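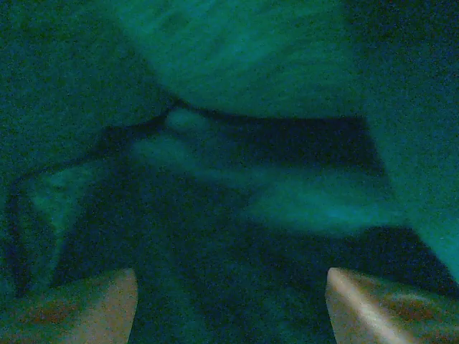 Press Releases | Service and Maintenance

Wanero Publishes Upkeep Procedure for Textile Handling Cell at Prurden Laundry Services

February 5, 2024 — Wanero, a supplier of robotic handling equipment for commercial laundries, today released the full upkeep procedure for the textile handling cell it operates with Prurden Laundry Services. The procedure covers the gripper fingers, the camera mounted at the wrist, and the lighting over the work surface. It is available at no charge to all customers who run the same model of cell.

The cell was installed at the Prurden plant in October. It picks up single pieces of cloth from a work surface and passes them to a folding station operated by plant staff. The arm carries two fingers, which close on a fold or gathered point in the fabric, and the camera looks out between them toward the cloth. Dark fabrics are the most demanding part of the work. Folds in navy and black material give the camera little to work with, and small changes in the light or in the condition of the lens have a greater effect on them than on white linen.

"A cell of this kind is judged by how it handles the hardest pieces, and for us those are the dark ones," said Mathias Baumgartner, director of field service at Wanero. "Our customers asked for one document that a shift technician can follow from start to finish. They had been working from separate sheets for the arm, the fingers and the camera, and the sheets did not always agree."

The procedure is divided into a shift check, a weekly service and a replacement schedule.

The shift check takes 9 minutes and is carried out with the arm parked and the cell locked out. The technician wipes the contact surface of each finger with a lint-free cloth and the cleaner supplied with the cell, then inspects both inner edges for nicks. Marks that remain on a finger after wiping are entered in the log. A mark alone is not grounds for replacement. A finger is replaced when the surface is cut, when an edge has lifted, or when the finger moves in its mount under light hand pressure.

The camera lens is cleaned during the same check, with a separate cloth. Finger cleaner must not be used on the lens. Once the cell has been returned to service, the technician opens the live view and confirms that both fingertips appear in the lower corners of the picture. If either one is missing or sits noticeably higher than the other, the camera bracket is to be loosened, reset against its stop and tightened again before production resumes.

The weekly service adds a color and exposure check. A gray reference card is placed on the work surface and the white balance is set under normal plant lighting. Views with a strong green or blue cast, or with heavy grain in the darker areas, are to be recorded and reported to Wanero field service together with the current exposure setting. Technicians are asked not to raise the camera gain to make up for low light. The lamps over the work surface should be cleaned first, and the exposure time adjusted only afterward. Longer exposure can blur the picture while the arm is moving, so the approach speed must be reviewed whenever the setting is changed.

Finger alignment is also checked each week. The fingers are closed on the gauge block stored in the cell cabinet, and the gap on either side is compared with the value on the cabinet door. The opening width is then tested with a folded piece of dark cloth. Renik, which makes the finger mounts, reviewed this section and supplied the tightening sequence for the mount screws.

Under the replacement schedule, fingers are changed as a pair, even when only one shows damage. Mixed pairs were found to close unevenly on thin fabric. The camera cable is replaced at the annual service or sooner if the outer jacket is worn at the wrist joint.

Prurden tested the procedure over 422 operating hours before publication. Plant technicians completed 81 shift checks in that period and returned written comments on each section. As a result, 2 steps were moved from the weekly service to the shift check, and the instructions for resetting the camera bracket were rewritten.

"The bracket section was the one our people had trouble with," said Quentin Royer, maintenance manager at Prurden Laundry Services. "The first draft assumed that you could see the stop from the front of the cell. You cannot — it is behind the cable guide. The new version tells you where to put your hand."

Printed copies will be shipped with all new cells. Existing customers may request the document through their service contact or from Godinho, the authorized parts distributor for Wanero, which also stocks matched finger pairs, gauge blocks and replacement lens cloths. Training on the procedure is offered at the customer's site and takes one shift.

About Wanero

Wanero designs, installs and services robotic handling cells for commercial laundries and textile rental companies. Its field service group supports equipment in daily operation and maintains the technical documents supplied with each cell.

Media inquiries may be directed to the Wanero press office.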